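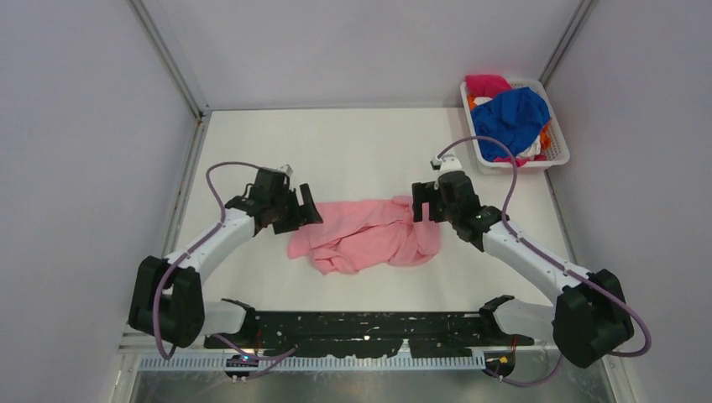 # Chapter 7: Two Arms, One Table

Most people who build a second arm do it for the same reason they bought a second clamp: the first one kept running out of hand. By now you have a single arm that can pick up a wooden block and put it down somewhere near where you asked. You may be feeling rather pleased. This chapter will see to that.

Cloth is a rotten thing to hand to a machine. A block has the decency to be the same shape on the way down as it was on the way up. A shirt has no such manners. Pinch it by a sleeve and the rest of it goes wherever it likes, and each time you drop it you have a new object to deal with. Anyone who shares a house with teenagers will know the general idea.

The build we follow from here to Chapter 10 was put together in the shared workshop at Drolivmont by Shona Goodwin and Fouad Mahrous, who wanted their washing folded and were prepared to spend far longer on it than the washing deserved. Their log for April lists 175 attempts at a single T-shirt. Goodwin's entry for the last of them reads, in full, "sleeve again".

## 7.1 Before you bolt anything down

Decide how far apart the arms will stand. Too close and the elbows clash; too far and neither hand can pass anything to the other. Goodwin and Mahrous settled on 670 mm between base centres, having first tried 440 mm and learned what a gearbox sounds like when it meets another gearbox.

Fix both bases to one plate. Two separate plates will drift, however firmly you tell them not to, and then every position you taught on Monday's settings is wrong by a little - which is worse than wrong by a lot, as you will blame the software.

Leave slack in the cables. A loop from the wrist should let the joint turn through its whole range with no tug at the plug. Move each arm by hand, power off, to every corner of the table and watch the loop as you go.

Keep the walls and the table top plain. The camera we add in Chapter 8 has enough to cope with, and a patterned tablecloth looks a good deal like laundry.

## 7.2 Who goes first?

With one arm, the order of moves is a list. With two, it is closer to a pair of people carrying a sofa downstairs. Somebody has to say "now". We start with the simplest rule, in which the left arm moves, stops and waits, and only then does the right arm stir.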